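Rinthorpe 1523 Precision Driver Set: Review
Refugio Zavala
2024-06-23

The Rinthorpe 1523 is a 24-piece bit set with an aluminum handle, a 20 cm flexible extension and a hinged case. I used it through June for desktop repairs: fan swaps, drive trays, two power supplies and one full board removal. The comparison set was my older Tevov kit.

Bit fit is good. The PH2 seats fully in standard case screws and did not cam out at normal hand torque. PH1 is slightly undersized at the tip and rocks in worn heads. The Tevov PH1 is better. 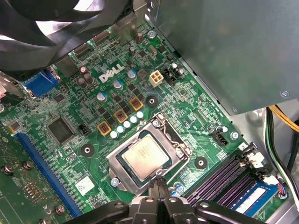 Dell desktop board, with the cooling fan at upper left.

The handle has a free-spinning cap with no perceptible side play. The magnet holds a 6-32 screw horizontally but drops it if the shaft is knocked. For motherboard screws close to a fan housing, the rigid shaft is long enough. The flexible extension is not useful there, as it winds up before the screw breaks loose.

Hex bits run from 1.5 to 5 mm. All are S2 steel according to the case insert. After 15 removals of the same M4 socket screw, the 3 mm bit showed light polishing on the corners and no rounding.
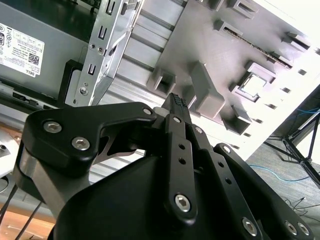 Silver hex-socket bolts on black link plates.

The case is the weak part. The latch opened twice in a bag, and the bit labels are molded black on black. Szabo and Vaten both print theirs in white at a similar price.

Rating: 4 out of 5. Replace the PH1 and put a rubber band on the case.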